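3.2 Seating and resting positions

Each workstation in the Walholm study paired a white desk with a black chair on casters. Chair position was coded as tucked, drawn out or overturned, following Hubáček. Coders recorded 294 positions; armrest height was not coded.

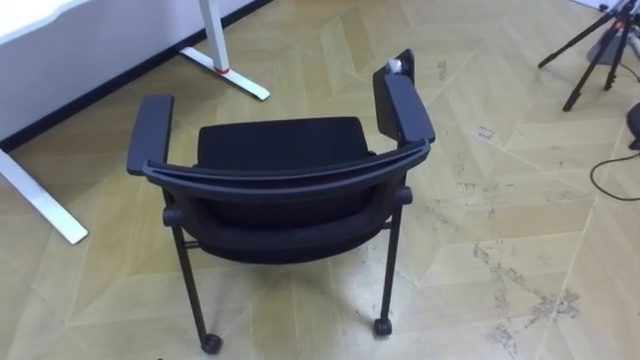
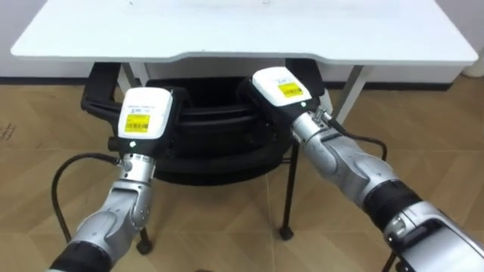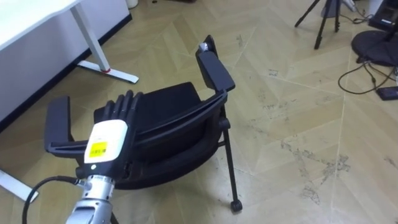
Figure 2. Black chair with armrests and casters, Walholm site.

Overturned chairs were kept as a separate category and left out of the clearance measures, which were taken in centimetres from the desk's front edge.

This site uses cookies. Accept | Manage preferences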